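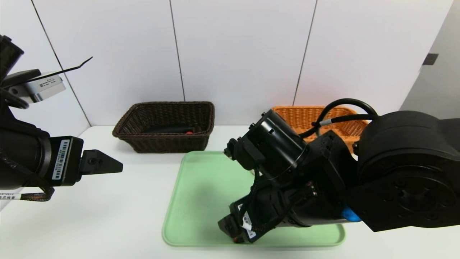
Re: Melamine panels, edge swelling at the bench line

From: Yolanda Agudelo
To: workshop-fitout list
Date: August 23, 2022

Braulio Ayala wrote:

> We are lining one wall of the Lukport unit with full-height panels and
> the worktops will butt straight up to them. The Tarker boards we used
> in the first unit swelled along the bottom edge within a year, and the
> fitter now wants to silicone every vertical joint as well as the joint
> at the bench. I would prefer to leave the vertical joints open. Has
> anyone done it that way? Also, does it matter which edging glue the
> supplier uses? Navickas offer both types and the difference in price
> is small.

Braulio,

Leave the vertical joints open. We did so in the Husis rooms and I have had no cause to regret it. Board moves with humidity, mostly in the cold months when the heating dries the air, and a rigid or badly filled joint shows the movement as a ragged line. A plain gap of 2 mm reads as a shadow and hides it. Set the gap with spacers at top and bottom and take them out once the screws are in.

The joint at the bench is a different matter. Water gets wiped towards the wall and sits there. I would do the following:

Stop the worktop 2 mm short of the panel and fill that gap with a neutral-cure silicone. Acetoxy types smell for days and I have seen them mark metal trim.

Seal the cut edges of the panels before they go up. Factory edging is fine as it comes, but any edge cut on site is bare chipboard. Two thin coats of polyurethane varnish will do, with a light rub down between them.

Keep the bottom of the panels clear of the floor. If the floor is mopped, the swelling you describe will start there whatever you do at bench height. Ours stand on packers behind a separate plinth, which can be replaced on its own.

On glue: ask for PUR edging. The ordinary hot-melt (EVA) lets damp in at the glue line sooner. On panels that will never be wetted I would not pay extra, but yours will be.

Fixings: we put battens at 500 mm centres and lost one panel to bowing, where the batten behind it had been left out to clear a pipe. Check the back of the wall for pipes before you order. Fittings that need a screw fixing should go into a batten or a patch of ply, as plain chipboard does not hold a screw for long if the fitting gets knocked.

One thing I did not follow in your drawing. Sheet 51 shows the end panel meeting the side wall at a right angle, but your note says the corner is out of square. If it is, scribe the last panel to the wall and leave the others at full width. Sharing the error across the whole run means cutting every board, and each cut is another edge to seal.

Can you send the section through the plinth? The copy attached to your message would not open for me.

Yolanda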